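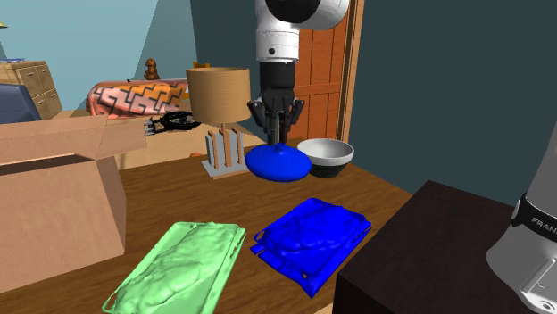 La feria del hogar de Bundport amplía su espacio en noviembre

La feria del hogar de Bundport abrirá en noviembre con 71 expositores y una superficie de 2000 metros cuadrados, según ha informado la organizadora, Prernora. La edición anterior ocupó 800.

El pabellón principal estará dedicado a muebles y textiles de dormitorio. La firma Markik presentará allí su nueva línea de mesas, y Nijs llevará vajilla y ropa de cama. Los talleres de restauración de madera – gratuitos, con inscripción previa – tendrán casi 359 plazas.

El horario será de 10.00 a 20.00. Las entradas se venden en la taquilla del recinto y en la web de la feria. Los menores de 12 años entran gratis.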